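# How does a soccer league table work?

If you look at the sports pages, you will often see a long list of teams with numbers next to them. This is called a league table. It shows who is doing well, who is doing badly, and what might happen to each team when the season ends.

## Getting points

In most soccer leagues a win is worth three points. A tie, which many fans call a draw, gives each team one point. If you lose, you get nothing.

Take a small league with 8 teams. Plimton has won two games, tied one and lost one. Two wins make six points, and the tie adds one more, so Plimton has 7 points from 4 games.

## When two teams have the same points

Now say Kirkegaard also has 7 points. Many leagues then look at goal difference. To find it, take the goals a team has scored and subtract the goals it has let in.

- Plimton scored nine and let in five. Its goal difference is plus four.
- Kirkegaard scored six and let in five. Its goal difference is plus one.

Plimton goes higher in the table. If the goal difference is the same too, the next thing to check is often goals scored. Some leagues use the games between the two teams instead.

You can try this at home. Write the names of all the teams on slips of paper, fold them up and draw them out two at a time to make your games. Any wide container will do for the slips, as long as it is dry inside.
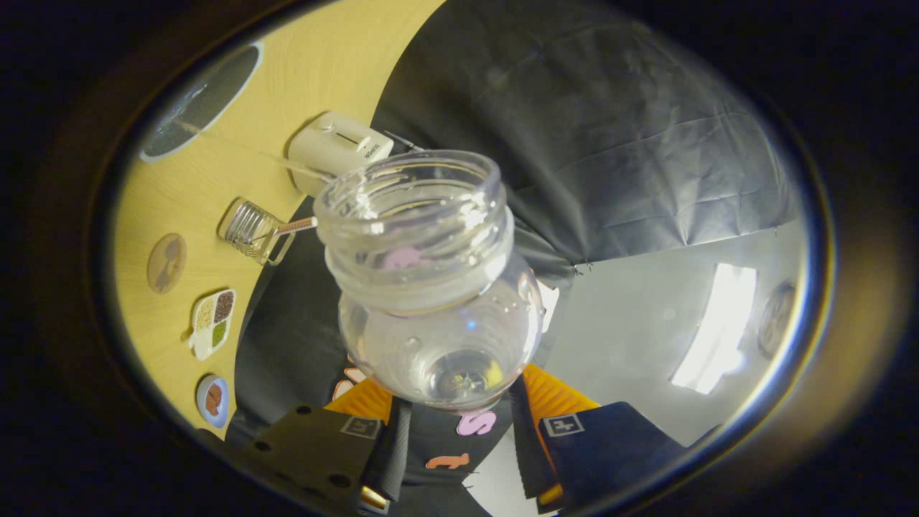 *A clear plastic jar with a wide, threaded neck.*

Roll a die for each team to get the score, then fill in your table after every round.

## Going up and going down

In many countries the leagues are stacked like floors in a building. The best teams in a lower league move up for the next season. This is called promotion. The teams at the bottom of the league above move down – that is relegation.

Suppose Gurnura finishes last in the top league and Cemivent wins the one below. Next season they swap places. Not every country does this. In Major League Soccer in the United States, the last team stays in the league.

## Words to know

**Fixture:** a game that has been planned for a certain day.

**Clean sheet:** a game in which a team lets in no goals.

**Game in hand:** a game a team still has to play that its rivals have already played.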